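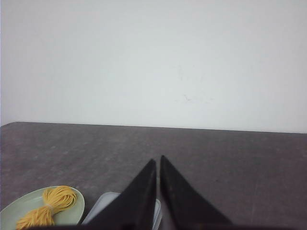
Chapter 3
The Table Before the Meal

Most of the work in a small kitchen is done on one table. Food is portioned on it, containers are opened on it, and plates sit on it until they are carried out. This chapter covers the table itself, the containers that come to it from storage, and the serving of a single plate of pasta. Knife work is left for a later chapter.

By the end of the chapter you should be able to inspect a table and the wall behind it, choose a place for a storage container, and portion cooked spaghetti onto a flat plate.

Terms used in this chapter: work surface, back edge, landing space, nest, rim.

A dark surface with a mottled pattern needs a closer look than a plain one. On a gray tabletop like ours, pale patches and faint streaks can be dust, dried cleaner, or wear. Wipe one patch with a damp cloth and let it dry. If the patch comes back in the same shape, it is probably wear. Look at the wall too. Faint scuffs above the back edge are common where a table is pushed close. 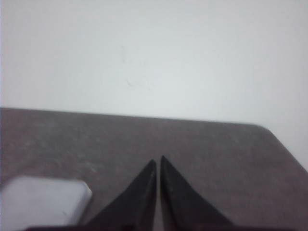 3.1 Landing Space

Landing space is the part of the table kept open for things that are about to be set down. Measure it from the back edge forward. Rounded corners do not count, even when the corner looks wide enough to hold a bowl.

Put storage containers to one side, far enough in that no part hangs over the edge. Check the top of the lid for specks before you lift it, and wipe it if you find any. Frosted plastic shows the color of what it holds but seldom the amount, so write the contents and the month on a label.
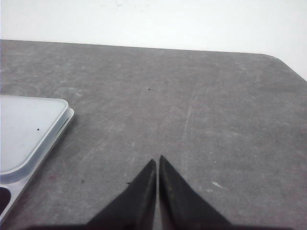
Department of Food Service, Irkummont College

Students in the Millent kitchen keep a table log. Last year's log ran to 565 entries, and Kumiko Arai, who teaches the first course, uses it to set the practice problems at the end of the chapter. Bring your own copy to each session.

3.2 One Plate of Pasta

Twist the cooked spaghetti with a fork against a ladle and lower it as a compact nest. On an oval plate the nest goes near the middle, with the rim left clear all the way around. Pale green plates are used for this exercise. A nest a little to the right of center is acceptable.
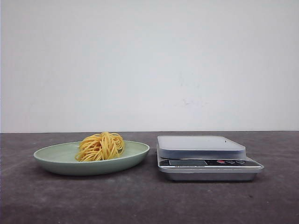
3.3 Practice

1. Inspect a table in your kitchen and list every mark on the wall behind it.
2. Portion up to 18 nests from one pot and note which ones lost their shape.
3. Sketch the landing space on your table, leaving out the corners.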